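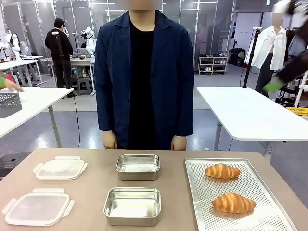 Research > Work and Automation > Papers > Section 4

Abstract Sections Figures References Cite

Shared 20 times | 2 comments

4. What changed at the packing table

The packing step at Bavholm is easy to describe and surprisingly rich to study. A baked item goes from the tray into a steel container, a lid goes on, the tabs are snapped down, and the container moves along. Before the Ukex cell was brought in, packers did all of this by hand for most of a shift. Figure 2 gives the layout we used to teach and compare the task: clear lids with snap-lock tabs to one side, open steel containers in the middle, and croissants on a perforated baking tray to the other side.

We kept this left-to-right order in every session so that packers and the robot worked from the same starting point. It was the packers who asked for it. In our first plan the lids sat behind the containers, and Bukola Obi, who led the sessions on the floor, moved them after a single morning of watching people reach across the food. We are very glad she did. The new order made the job easier to explain to new staff and gave us much cleaner comparisons between people.

4.1 Handling and closing

Over the study period we logged 2136 packed containers. Picking up the croissants worried us most at the start, as a layered crust flakes when it is squeezed and a broken one can't be sold. Packers already had a good answer. They hold the item low and let it settle into the container before letting go, and once Mateja Lazarević had written that habit into the Ukex settings, complaints about crushed pastry fell off quickly.

Closing the lid was harder. There are tabs on all four edges, and a person feels at once when one hasn't caught. The cell has a weaker sense of this. Packers took to running a thumb along the rim of each container it passed to them, and this check became a regular part of the job. Several told us they liked it. One, with many years on the morning shift, said it was the first time anyone had asked her how she knew a lid was shut.

4.2 Time, breaks and talk

The change we find most exciting has little to do with speed. With the cell doing the repeated reach and lift, packers could stop and look up. They spent more of the shift checking trays, sorting out odd sizes and talking with the bakers about what was coming next. Sore wrists came up less and less in our interviews. Thursday, the heaviest day of the week for orders, was still tiring, but people described a different sort of tired, with more walking in it and more decisions.

Some of the losses were real too. Two packers missed the rhythm of working side by side, and one felt watched during the first weeks. The earlier Costello study reported a similar dip in mood that passed once staff could pause the machine themselves. We saw the same thing after the pause button was moved to the packers' side in September. Section 5 takes up the question of control again, using the Iten interview guide.

Previous Next Back to contents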